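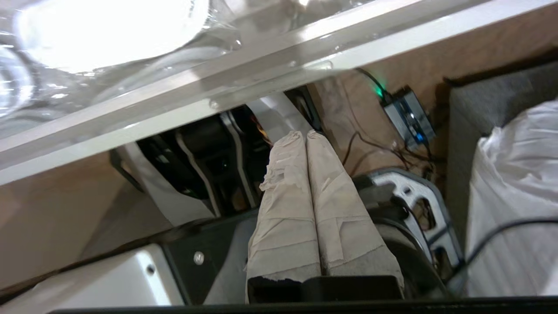
Community groups in Plindon are divided over the council's plan to recognise Limumska as a sister city. The motion passed in September 2018 with little debate, and 36 residents have since signed a letter asking for a second vote.
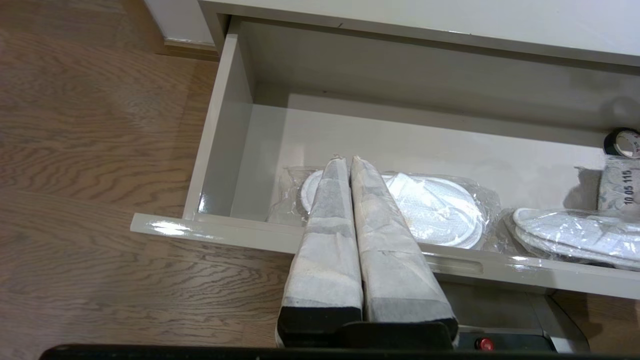

Vilmos Szalai wrote to us that the honour is overdue and the letter speaks for very few. Talks resume in December - the Sárközi Hall seats 200.

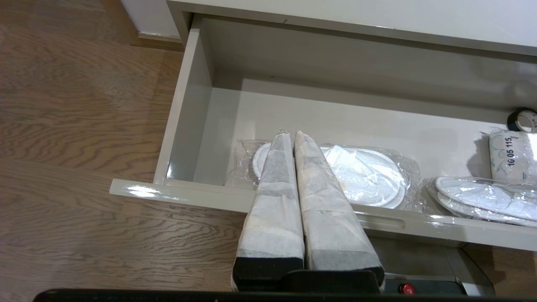
Drawer and wooden floor.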